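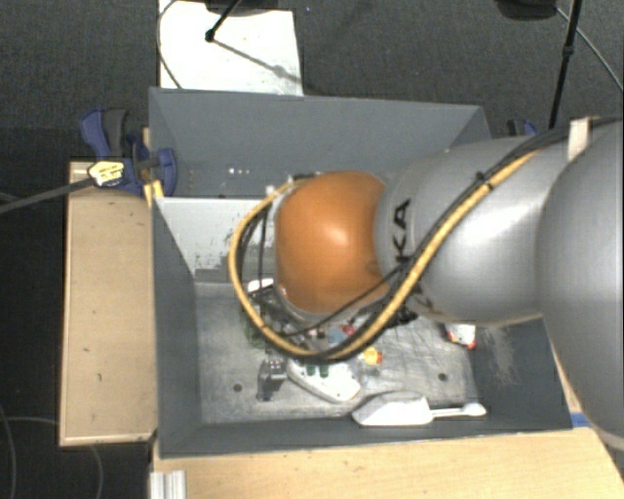
Gray bin, orange joint, yellow cable.

22 Apr 2023

Glaze notes, continued from the back of the old book, where I ran out of pages and ended up writing on the inside cover (sorry, Korkor, I know you had to turn it sideways to read it).

Opened the small kiln this morning with Maricruz. The Bonsu white came out lovely on the red clay, soft and a bit buttery where it pooled, and I am so pleased with it that I carried one bowl up and down the hall to show people. On the stoneware it crawled again, mostly near the foot. Maricruz thinks dust on the bisque. I think I put it on too thick — she watched me dip and counted under her breath, and I was well past three seconds.

So, next round: 11 test tiles, all stoneware, all sponged the night before and left on the rack by the window. Dip the first few at two seconds, the others at three, and write the time on the back in iron wash before anything else happens to them. Nicanor still has the good brush.

The Stivex batch is down to the bottom of its bucket and needs sieving, it has gone lumpy like old oatmeal. I added 20 grams of bentonite to the new one and it is staying up nicely so far.

Guadalupe asked if we could try the celadon over her carved cups. Yes, gladly, but after the tiles, and only two cups to begin with. Abundio has the bottom shelf for his planters until they are dry, so please stack around them.

Cones ordered. Kiln wash still to mix.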